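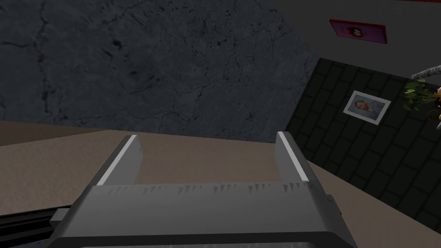
A reader in Ikdale wrote to us that the new bus timetable is "made for people who never have to be anywhere before nine", and she asked if we could explain in the newsletter what was changed and what can still be corrected. We received several letters of this kind since the spring issue, so I will try to answer them together.

## The number 61 and the morning problem

The old route 61 went from Fukumlow through Gill to Ikdale and back the same way. In February the company cut it into two parts. The first part still goes from Fukumlow to Gill. The second part, which has now the number 8, goes from Gill to Ikdale and continues to the hospital. For people who need the hospital this is a real improvement, because before they had to walk up the hill from the market or pay for a taxi.

For everybody else it means a change in Gill. On paper the change takes seven minutes. In the evening this works well enough, the two buses stand at the same stop and the drivers usually wait for each other. In the morning it works badly. The 61 comes late out of Fukumlow when the level crossing is closed, and the 8 leaves Gill on time. The next one goes an hour later. A person who starts work in Ikdale at eight must therefore take the bus before, and stand in the cold in front of a closed bakery.

I made this trip myself on four mornings. Two times I caught the connection and two times I did not. I know that four mornings prove nothing, but the letters say the same.

## What the bus company answered

We sent our questions in writing and got a reply after three weeks. It was a polite reply. The main points are these:

- The split of the route will stay. It will not be discussed again before next year.
- The first 8 of the morning may leave Gill later, if the school in Ikdale agrees. The school children use the same bus and must not arrive after the bell.
- Drivers are allowed to wait for a late 61, but only if somebody tells them that it is coming. There is no system for this at the moment. They telephone each other – or they do not.
- Old monthly tickets for the 61 are valid on both parts. Some drivers did not know it. If you had to pay twice, keep the ticket and send it to the company's office in Gill.

The third point surprised me. I had always thought that the drivers can see each other on a screen. Perhaps it would be good if passengers on a late 61 simply say to the driver that they want to change. I did this on my fourth morning and he called ahead at once.

## The shelter in Gill

Many of you also asked about the shelter. The old one was taken away when the pavement was repaired, and since then there is only a post with a timetable on it. The timetable hangs so high that my mother-in-law cannot read the lower half of it, and the upper half neither. The parish says that a new shelter is ordered. It will have a bench and a side wall against the west wind, but no light, as the street lamp is near. I asked for a date and was told "before the autumn". I will ask again.

Until then, the library in Gill lets people wait inside from half past eight. It does not help the early passengers, but the ladies with shopping bags will be glad of it. Please wipe your shoes, the floor is new.

## Evenings and weekends

The last bus from Ikdale to Gill leaves now at 11 in the evening. This is later than before, and I think too few people know it. You can go to the cinema and see the end of the film. At the weekend the 8 goes every second hour and the times are different in each direction, so please take a printed timetable with you. Printed copies are lying in the library, in the post office in Fukumlow and at the Narnico hall beside the noticeboard. The copies with a green cover are the correct ones. Those with a blue cover are from the winter and should be thrown away, also if they look quite fresh.

## If you want to say something

The company collects remarks about the morning connection until the end of the school term. They asked that people write the date, the stop and the time when the bus really came. A letter which says only that the service is terrible goes into a different folder, I was told, and it is a thick folder. Forms are at the Narnico hall, but a normal sheet of paper is also accepted.

You may leave your letters in our box there too, and we will carry them to Gill with our own. The box is emptied on the first and the fifteenth of the month.

2026-06-01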